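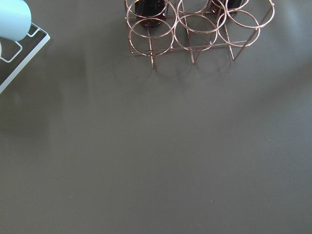 Why Do Some Bottles Lie Down?

Most bottles in your kitchen stand up. Ketchup stands up. Cooking oil stands up. Some grown-ups keep certain bottles lying on their sides, though, and they use a rack to do it.

A bottle is round, so on its side it rolls. Put one on a table, give it a tiny push and watch where it goes (use a plastic one). A rack stops the rolling. It holds each bottle in its own place, so the bottles can't knock together.

What is a rack made of?

Racks can be wood, plastic or metal. Many metal ones are made of wire. Wire starts as a thick metal rod. A machine pulls the rod through a small hole, then through a smaller one, and it gets longer and thinner each time. Then it can be bent into rings and legs and joined together.

A wire rack has more air in it than metal, but it can still hold a lot. A full glass bottle is heavy for its size. The rings and legs share the weight and pass it down to the table. Bars between the legs keep them from spreading apart.

Why is some wire pinkish brown?

That is the color of copper. Lots of things in the kitchen have this color, and many of them are steel underneath with a thin coat of copper or paint on top. If a magnet sticks, there is probably steel inside. Ask before you test anything that scratches easily.

Why lie a bottle down at all?

Some bottles are closed with a cork. Cork comes from the bark of a tree called the cork oak. If a cork dries out it can shrink and let air in. When the bottle lies flat, the liquid touches the cork and keeps it damp. Bottles with screw caps don't need this – people often lay them down just to save space.

Try it

You will need 2 empty plastic bottles (500 ml is a good size), 16 pipe cleaners and some tape. Twist the pipe cleaners into rings that fit around the bottles. Join the rings with tape and add legs. If your rack wobbles, add a bar between the legs and try again.

Words to know

Cork: a light, springy material made from bark.
Rod: a long, thin, straight piece of metal or wood.

Written by Zamfira Rusu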